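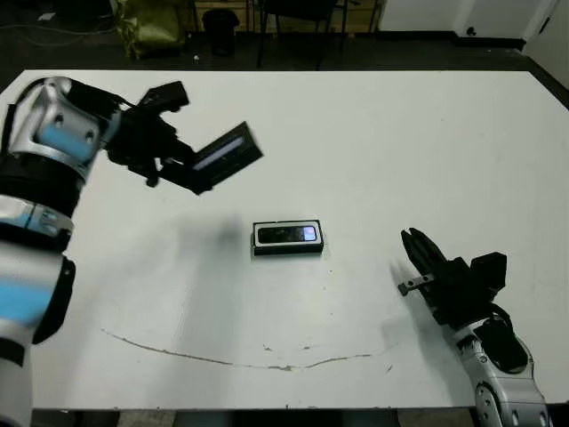 I have stopped believing people who say they've cut down on their phones. My neighbour Dumisani Mtshali told me in April that he was down to 30 minutes a day. He read the figure to me off his phone.

There is an app for this now, of course. Jolov charges a monthly fee to lock you out of the other apps you also pay for, and sends a reminder when you've done well. I tried it for 14 days. I looked at it more than I had ever looked at the news.

The council in Mallanville wants to go further, with phone-free evenings at the library. Fine, but the bus times are only online, and so is the form to book a seat. Gert Msimang, who is 52 and still carries a paper diary, had to ask his daughter to sign him up.

I don't doubt that people feel worn down by it all - I do too. But I would like to see the paper timetable back at the bus stop before anyone lectures me about willpower.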